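Offices, clinics and schools that keep a shared drinks station often find that it works well for the first weeks and then declines. Supplies run out, the counter becomes sticky, and staff begin to bring their own. The procedure set out on this page is the one used at the Daher and Brirnon sites. It may be followed by any department with a counter, a sink within reach and a cupboard that closes.

## Before You Begin

Departments must have written approval from the building manager before placing a kettle, an urn or a refrigerator in a shared area. Approval is normally given for one year and applies to the location named on the form. If the station is later moved, even to the other end of the same hallway, a new form is required.

Check the following before ordering anything:

- The counter is at least 60 inches long and is not used for mail or printing.
- A wall outlet is available that does not share a circuit with a copier.
- The floor is tile or sealed concrete. Carpeted areas are not approved.
- A covered trash can and a recycling bin can stand beside the counter without blocking the door.

Extension cords and power strips are not permitted at any station.

## Step 1: Lay Out the Counter

Divide the counter into a hot end and a cold end, with the cups between them. People should be able to pick up a cup, fill it and step away without reaching across another person. The hot end goes nearest the wall. Where a sink is built into the counter, the hot end goes on the side away from the sink.

Place a tray under the urn or kettle. The tray should have a raised edge and should be wide enough to catch a full cup if one is knocked over. A folded towel is not a substitute for a tray and should not be left under any appliance.

Sugar, stirrers and napkins belong on the cold end. Keep them in closed containers and label each container on the front. Loose packets in an open bowl are hard to keep clean and are often spilled.

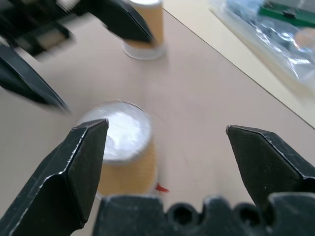

Milk and cream are kept in the refrigerator and returned to it after each use. A small sign on the refrigerator door is sufficient. Departments that offer a plant-based milk should store it on its own shelf, with the opening date written on the carton.

## Step 2: Set the Stock Levels

Each station has a fixed stock level, written on a card inside the cupboard door. A department of ordinary size should hold 200 cups and the same number of lids at the start of each month. Smaller departments may hold 70 of each. Larger amounts take up cupboard space and tend to be crushed or opened out of order.

Order cups and lids together, from the same supplier and under the same size code. Most complaints received about drinks stations concern lids that do not fit. Both sites order through Stadedico, which ships cups and lids in matched cartons on request. The request must be made each time – it does not carry over from the previous order.

When a new carton arrives:

1. Check the size code on the outside against the code on the stock card.
2. Open one sleeve of cups and one sleeve of lids, and test a lid on a cup.
3. Move the older stock to the front of the cupboard.
4. Write the month of delivery on the new carton and place it behind the old one.

If the test lid is loose or will not seat, close the carton and return it. Do not mix two sizes in the same cupboard, even for a short period.

## Step 3: Fill and Test the Urn

Fill the urn with cold tap water to the line marked inside. Switch it on with the lid locked. When the ready light comes on, draw one cup of water, discard it, and draw a second. The second cup should be clear and free of odor. If it is not, switch off the urn, allow it to cool fully, and empty it.

Urns supplied under the Faltix service plan carry a service tag on the base. Report any fault by tag number. Departments should not open the base or replace the cord themselves.

An urn left on overnight is a fire risk and may void the service plan. The last person to leave is responsible for switching it off, and the department should name a deputy for days when hours are irregular. 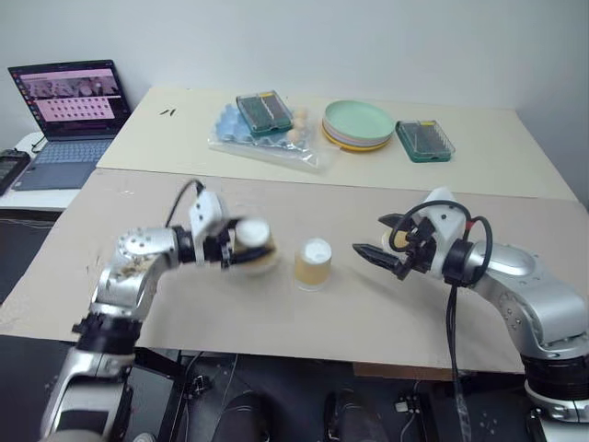

*Workplace Services Bulletin, Issue 2*

## Step 4: Clean on a Schedule

Daily cleaning is brief and should be completed before 5:00 p.m. Empty the tray, wipe the counter from the cold end toward the hot end, and wipe the handles of the refrigerator and the cupboard. Use the food-safe spray kept under the sink. General floor or glass cleaner must not be used on any surface that cups may touch.

Once a week, the following should also be done:

- Wash the tray and the sugar containers in hot, soapy water and dry them completely.
- Remove everything from the refrigerator, wipe the shelves, and discard any carton without a date.
- Pull the trash can away from the wall and clean behind it.

The urn is descaled once a month. Follow the sheet supplied with the descaler, and place a notice on the urn while it is being treated. Rinse it at least twice before it is returned to use. In areas with hard water, descaling may be needed more often.

## Step 5: Keep the Record

A single sheet is kept inside the cupboard door, next to the stock card. It shows the cleaning dates, the deliveries received and any faults reported. Initials are enough. Completed sheets are sent to the building office at the end of each quarter and are kept there for one year.

## Common Problems

**Cups run out before the end of the month.** Review the record first. If the shortage occurs two months in a row, ask the building office to raise the stock level. Do not borrow from another station without noting it on both sheets.

**Ants or other insects appear.** Discard open sugar, clean the whole counter, and report the matter the same day. Do not use spray insecticide near the station.

**The outlet trips.** Unplug the urn and leave it unplugged. A second appliance on the same circuit is the usual cause, and the building office will arrange for it to be checked.

Request forms for new stations are available from the building office at either site. Forms received by the end of October are reviewed before the winter closing; later forms are held until offices reopen.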